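Search this forum
Reading time: 2 min

Gripper budget for the PC teardown cell

suver_bench
Need to fix the equipment line by November. Fladier quoted 3221 for the gripper, wrist camera included. Fingers are extra, and Estholm wants 20 spare sets on the shelf.

balogun
20 sets is too many. Buy four and spend the rest on a second wrist camera.

tk_fixture
Disagree. Memory and CPU removal is close work and fingertips wear. We went through almost 20 sets in 100 shifts.

balogun
On what, sheet metal? Boards are softer. Your rate doesn't transfer.

suver_bench
Fair — but lead time is six weeks. Would ten sets be a sane compromise?

tk_fixture
Ten, if the order includes screws. Also budget for cable handling. Harnesses will cost you more cycle time than the socket does.

balogun
Agreed on cables. Post the work area.

suver_bench
Wrist view attached.
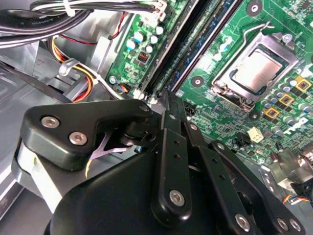 Gripper over the board, CPU bracket open, harness at upper left.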